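Last updated: April 2023

We use cookies to remember your preferences and to see which pages get read. Carry on browsing to accept, or change your settings at any time.

Skaltcombe gripper pack review: three hands, one arm, and a lot of bedrooms

I have been meaning to write this one up since November, when I first installed the Skaltcombe gripper pack for the Kollwood simulator, and I kept putting it off because every time I sat down to do it I ended up running just one more trial. Take that as a recommendation if you like. The pack gives you three end effectors for a simulated arm (a plain parallel jaw, a three-fingered hand and a suction cup), plus a wrist camera and a controller panel, and it all loads without much fuss on a fairly ordinary desktop.

Some background on how I tested. I already had the Pangaribuan arm model set up from an earlier project, so I kept it throughout and swapped only the hand on the end. I used 13 room layouts, all bedrooms and studies, with wall and floor colours shuffled by the simulator so the camera side of things couldn't get too comfortable. Over the winter I got through 3000 pick attempts, most of them overnight while I was asleep and the computer was keeping the spare room nicely warm.

The parallel jaw is the one I expected to find dull, and it's the one I've left installed. It closes squarely, the contact settings are sensible out of the box, and it's very forgiving when your approach angle is a few degrees off. Small flat things are its weak spot. Anything lying flush on a tabletop needs the fingertips to come down almost to the surface, and with the default clearance they stop just short and close on nothing. Drop the clearance to 3 millimetres and it behaves much better, though you'll want to slow the last bit of the descent as well or you'll get a lovely juddering effect as the fingers meet the table. 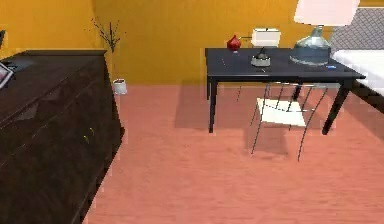 Vases with a narrow neck are a different story, and a happier one. I'd always gone for the body of the thing, as you would with your own hand, but the jaw opens only so wide and a glossy rounded shape will squeeze out of it like a bar of soap. Going for the neck from the side worked far more often. Lamps I'd suggest leaving until you have everything else sorted – a shade sitting on a thin stem gives the planner all sorts of ideas, and most of them are bad.

The three-fingered hand is gorgeous to watch and I wanted to love it. It wraps round a bulb shape beautifully, and on bigger round objects it beat the jaw easily. But it needs room, and on a table with a few lamps it's forever brushing something on the way in. The planner does know about the knuckles, I checked, but it seems to treat them as a bit thinner than they are drawn. I widened the safety margin and that settled it, at the price of the arm refusing a good many picks it could have made.

Suction I can deal with quickly. Great on flat, smooth tops, hopeless on anything with a tight curve, and much too optimistic about fabric. It happily lifted a cushion by one corner in a way I don't believe for a moment.

Now the camera, which is where I changed my mind the most. The wrist view is sharp and the depth channel is clean, maybe cleaner than is good for you if you plan to move to real hardware someday. Glass lamp bases come through as perfectly solid, and I've never met a real depth sensor that kind. There is a noise slider, tucked away under the lighting menu for some reason, and I'd turn it up to 4 and leave it there. I also ran everything again using the fixed room camera from the Sikholm add-on, and the two together were better than either alone, particularly for chairs pushed in under tables. From the wrist, chair legs and table legs in dark colours run together into one big thicket, and the arm would plan a path straight through the backrest.

The controller panel is the least finished part. The sliders are tiny, the colours for "enabled" and "paused" are much too close together, and if you change grippers mid-run it forgets your speed limits. Save your profile first! I lost a whole evening to that before I caught on, and then I lost half of another one because I forgot.

If you're deciding between this and the stock Kollwood gripper, I'd get the pack for the jaw and the camera and think of the other two hands as company for a rainy weekend. I'm going to try the kitchen layouts next, once I've cleared some space on the drive, and I'll add my notes on drawers and handles to this page when I have them.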